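Ticket 568: pose tracker jumps on the bedding recordings
Project: Wurkska (folding policy, perception side)
Opened: 2023-03-22
Status: workaround in, fix pending

OK so this one ate my whole afternoon. I was replaying the bedroom set through the Cutmont tracker and the gripper trajectory kept teleporting, like 20 cm sideways in a single step, then sliding back as if nothing happened! The policy training job swallows that without complaint, so please check your own runs.

First guess was clock drift between the IMU and the video. Nope, offsets were fine on every file I tried. Second guess was the fisheye calibration, so I reloaded the one from September and got the same jumps in the same spots (plus worse edges, so I put the new one back).

Then I finally looked at what the tracker was looking at.

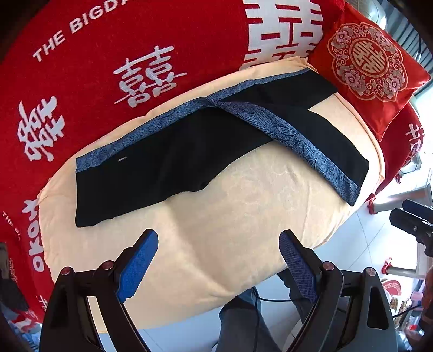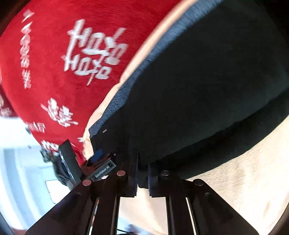 Trousers on the quilted bedspread first, then the big red cushion with the blurred print.

My theory: the white characters on the red blanket repeat, and the loop closure matches one to another and calls it the same place. With the cushion it's more that the print smears and we lose good corners right when the cushion fills so much of the view. Two different failures, same ugly plot.

What I changed:
Raised the minimum inliers for loop closure from 19 to 200. Jumps on the blanket files are gone.
Added a blur check before keypoints go into the map. Helps on the cushion files, but I still get a small wobble.
Masked the gripper jaws again, the mask had fallen out of the Prillcombe config (my fault, sorry).

Still open: the wobble. I want to try the Wiegand branch with heavier IMU weighting before I close this. Please don't retrain on the old poses in the meantime, I'm regenerating them tonight.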